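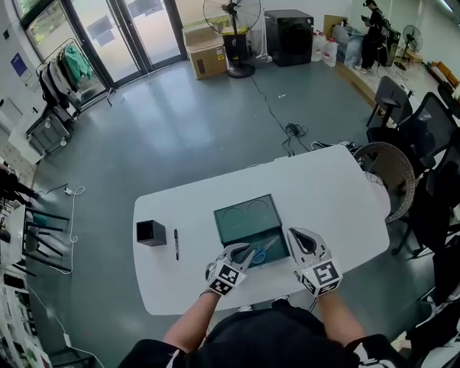
*Photo: white table with rounded ends*

## Zostwood T-154 Meeting Table

White-topped table with rounded ends for meeting rooms, staff rooms and shared workspaces. Supplied flat-packed from the Stondov warehouse.

### Specifications

| Item | Detail |
|---|---|
| Model | T-154 |
| Top colours | White, Drevach Grey |
| Levelling feet | Adjustable, 20 mm travel |
| Assembly | Two people, 5 mm hex key (included) |
| Warranty | 3 years, commercial use |

### Installation

Assemble upside down on a blanket or carpet offcut. Leave all frame bolts finger-tight until the table is upright and level, then tighten in diagonal order. Levelling feet suit hard floors and low-pile carpet — order the Zamudio glide set for polished concrete.

### Care

Wipe with a damp cloth and neutral detergent. Whiteboard marker lifts with methylated spirits on a soft rag; test the underside first. No scouring pads or cream cleansers.

### Ordering

Drevach Grey is made to order and cannot be cancelled once in production. Replacement feet are sold in sets under part number T-154-F. Freight is quoted by postcode at checkout.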